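Can a Robot Tidy Up After Snack Time Yet? My Semester Project Report

I picked snack cleanup because I hate doing it, and because it sounded easy. Grab a wrapper, put it on a tray, repeat. My advisor laughed a little when I said I'd be done by September.

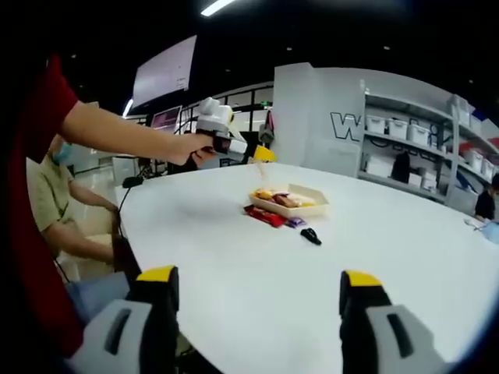

So the question I started with was whether a machine can do a small, boring table chore well enough that you'd let it. I used hand-held grippers to record people doing the chore, then trained a small model (I called it Warkell, after my old street) on the recordings. My plan was 500 demonstrations. I got 100 that were good enough to use, which tells you something about my planning!

Wrappers are mean. They're shiny, they slide, and a flat one gives the fingers almost nothing to grab. A person just pinches a corner without thinking. Warkell would come down a hair too high, close on air, and then carry that air very carefully over to the tray – I got weirdly fond of it.

For the final test I set up 8 tries with one wrapper at a time, and it managed 7. Great, right? Then I put out a pile and it fell apart. It picked up two together, dropped both, and went back for the wrong one.

My answer for now is "sort of." One item on a clear table, yes. A real mess after a real group of people, no, and I'd still be faster with one hand. Next I want to try softer finger pads and a lot more recordings of flat stuff, preferably not all on a Tuesday night.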